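Banco de ensayo Skuna

El banco de ensayo Skuna es un procedimiento comparativo para la evaluación de pinzas robóticas y de pinzas manuales instrumentadas, desarrollado en el laboratorio de manipulación de Taminley bajo la dirección del ingeniero Teodoro Sepúlveda. Su propósito es establecer, con un mismo conjunto de objetos y una misma secuencia de tareas, las diferencias de comportamiento entre distintos modelos de dedos, cámaras y controladores.

Historia

El procedimiento surgió como complemento de las pruebas de carga que Taminley aplicaba a sus brazos industriales, en las que la fuerza de cierre era prácticamente el único criterio de comparación. La primera versión pública de las normas de ensayo se presentó el 17 de febrero de 2024. En ella se incorporaron los objetos frágiles o de geometría irregular, ausentes hasta entonces, y se fijó el formato de registro que sigue en uso.

Modelos comparados

La serie principal enfrenta dos diseños. La pinza Ladefoged tiene dos dedos curvos y cierre paralelo; la Norkel emplea dedos rectos con almohadillas intercambiables. Ambas existen en versión motorizada, para montaje en brazo, y en versión manual, accionada por un operador. La versión manual permite recoger demostraciones sin necesidad de programar el brazo y sirve de referencia para ajustar después el controlador.

Procedimiento

Cada sesión comprende 30 intentos por objeto, divididos en bloques de cinco. El operador trabaja de pie o sentado ante una mesa de color uniforme y dispone los objetos en posiciones que varían de un bloque a otro. El registro total de la serie alcanza hasta 2000 intentos. Se anotan el tiempo de aproximación, la estabilidad del agarre y la posición final del objeto.

Seguimiento visual

La posición de las pinzas manuales se obtiene mediante cubos blancos con marcadores fiduciales negros, fijados al cuerpo de cada una. Una cámara situada a la altura de la cabeza registra la mesa y ambas manos.

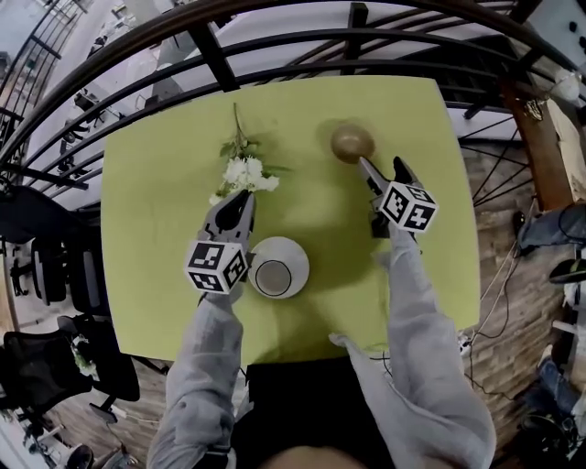 El uso de varias caras marcadas reduce las pérdidas de seguimiento cuando el operador gira la muñeca, aunque la oclusión entre ambas manos continúa siendo la principal fuente de error en las tareas bimanuales.

Limitaciones

Los resultados obtenidos con pinzas manuales no son directamente trasladables a las motorizadas, dado que el operador compensa de forma espontánea los errores de alineación. Las normas de Skuna exigen por ello publicar las dos series en tablas separadas. Tampoco se contempla la evaluación con objetos húmedos ni con cargas superiores a 2 kg.

Véase también

Pinza de dedos paralelos
Marcador fiducial
Teleoperación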